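Kitchen Gripper Tips: Dropped Bowls and Pinched Fingers

Slipping grip on round bowls
A finger pad that has picked up grease will hold a dry mug and still drop a bowl. On the Stollholm counter we logged 787 lifts before the first drop. The fault was a film of dish soap on one pad. Wipe both pads with a damp cloth, dry them, and repeat the lift over a folded towel.

Small bowls between the fingers are the usual case. Center the bowl in the gap before closing, and keep the larger dishes back from the sink.

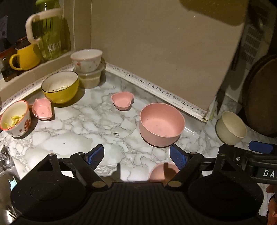 Fingers close unevenly
1. Disconnect power. Keep your free hand out of the gap.
2. Check the pivot pins for food residue. Starch sets hard.
3. Open and close by hand 2 times. If one finger lags, stop using the tool.

Error 3161 after washing up
Water has reached the connector. Do not restart. Leave the tool unplugged overnight, away from the sink.

Service interval: 3000 cycles.

Uliana Palamarchuk, Hesik workshop notes, revised 13th January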